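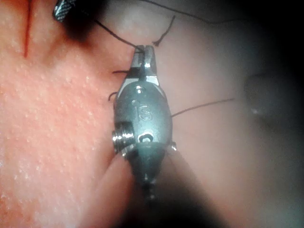 Thread in the jaws, right at the edge of the practice pad.

Wednesday, late, back from the Holtby shop with my back killing me and a big stupid grin on my face. Kenarier ran both arms tonight! Both, at the same time, without one of them sulking in the corner with a fault light on.

I should back up. Most of September has gone into the wrist cables. The right arm would go where I pointed it and then, if I rolled the wrist past a certain spot, the jaws would creep open on their own (super helpful when you're trying to hold a needle). I blamed the software for a week. I rewrote the wrist code down to 458 lines, felt very proud of myself, plugged it in and watched the jaws creep open exactly like before. So it was the cables. One of them was riding up on the lip of its drum, and every time it climbed it got a hair tighter and pulled on its neighbor. I turned a new drum on the little lathe with a deeper groove, put it on Monday night, and that was it. A week of typing for a groove!

The other headache was the motor board. The old Zwane board gets hot and then it gets moody, so I broke down and paid $69 for a second one so each arm has its own. I was mad about it the whole drive over from Dirkthorpe and then not mad at all once I saw how much smoother everything moved. I zip-tied a fan to the shelf bracket too. It rattles. I'll fix the rattle when I can't stand it anymore, probably by the weekend.

So tonight was stitching. I'd been putting it off because picking up pegs and rubber rings is fun and makes you feel like a genius, and stitching makes you feel like you're wearing oven mitts. Driving the needle in is the easy part, if you come at it straight up and down and then let the wrist do the turning. My instinct is to push with the whole arm and that just shoves everything sideways. I kept saying "wrist, wrist, wrist" out loud. The guy at the welding bench put his headphones on.
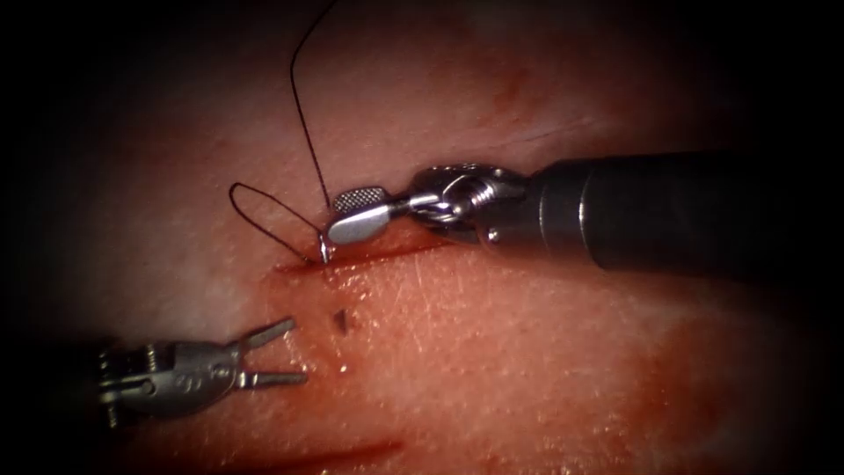 Do the two arms need identical motors?

They don't have to match, but each arm needs its own calibration file, and you'll have to tune the gains separately so one doesn't lag behind the other.

Anyway. What I really need to work on is the left hand. I drive with the right and totally forget the left one exists, so it just hovers while I'm wrestling with the needle, and then when I want to hand off I have to go find it. I tried making myself move both controllers a little all the time, even when one has nothing to do, and that helped some. Maybe a softer spring on the left controller would too. The right one takes 78 grams to close and feels great. The left one I never measured, it's just whatever spring was in the drawer.

Thread is its own misery. It curls where it wants and you can't feel it at all, there's no force feedback on Kenarier and there won't be until I win the lottery. You go by eye. I pulled too hard on one pass and snapped the thread clean off, then pulled too gently on the next and got a big floppy loop. Somewhere in between there's a right amount and I hit it maybe every third try.
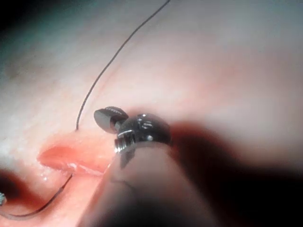
Close in with the grasper, thread above and below the wound.

The close-up view is worth all the trouble I had with the lens mount, by the way. I can finally tell when the jaws are near the surface and when I only think they are. Depth is still hard. The shaft throws a big shadow on whatever side the light isn't, and I want to try moving the lamp over before I buy anything else, because I know myself and I will absolutely buy something else.

Stuff for next time: re-tension the left wrist, put tape on the e-stop cord so I quit kicking it, weigh that left spring, fan rattle. Also write down the roll limit on the new drum while I still remember it. And bring a real chair! The stool at Holtby is a crime.

It's way past midnight and I'm still sort of twisting my wrist in the air while I type. Going to bed. I left the covers off both arms, hope it isn't dusty in there by Friday.

Recent entries
Jaws creeping open again
New drum, deeper groove
Two boards are better than one hot one
Lens mount, try number 2
Pegs and rubber rings
Moving Kenarier to the Holtby shop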